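Hultberg Family Center, Summont
Annual safety inspection, ground floor
Inspector: Zane Jankauskaitė
Date: July 17, 2022

1. Main entrance
Door closes by itself: OK
Finger guard on hinge side: Missing in lower part. Please order the same type as in March.
Mat lies flat: OK

2. Fire safety
Exit signs lit: OK
Extinguisher, kitchen: OK, seal is whole
Extinguisher, hallway: Bracket is loose. Must be repaired before the next opening day.
Smoke alarm tested with button: OK in all rooms. The alarm in the cloakroom is weaker than the others, I would change the battery.

3. Play kitchen and tables
Tabletops clean, corners without splinters: OK
Toy food without cracks: OK
Plates and cups: OK, one old cup with sharp rim is thrown away
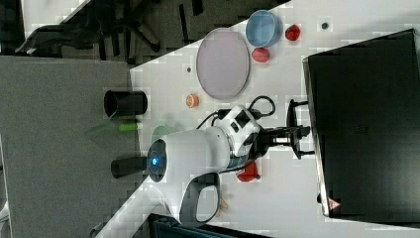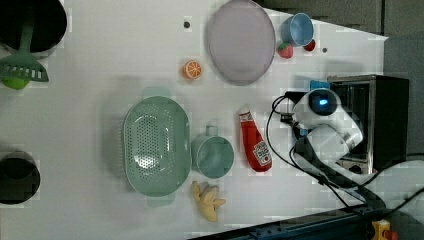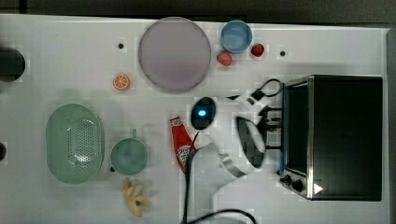
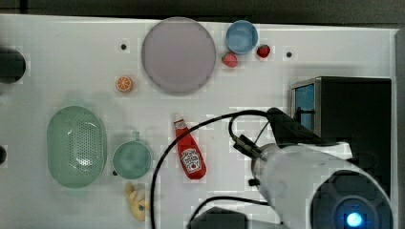
Item 3, white table with the large plate.

4. Shelves and storage
Bookcase (Sarkar, 300 mm deep) fixed to wall: OK
Tall cabinet fixed to wall: NO. Only one screw holds. I have asked to keep the cabinet empty until it is done.
Cleaning products locked: OK, but the key was hanging on the door. Keep it in the office.

5. Hot water
Tap in the children's washroom: Too hot on my hand, I did not have the thermometer with me. To be measured.

6. Yard
Gate latch: OK
Sandbox cover: Torn on one side. A new Grimum cover costs 340, please decide.
Swing chains: Light rust, no action this year.

Result: Approved with remarks. Items 1, 2, 4 and 5 to be corrected and reported to me in writing.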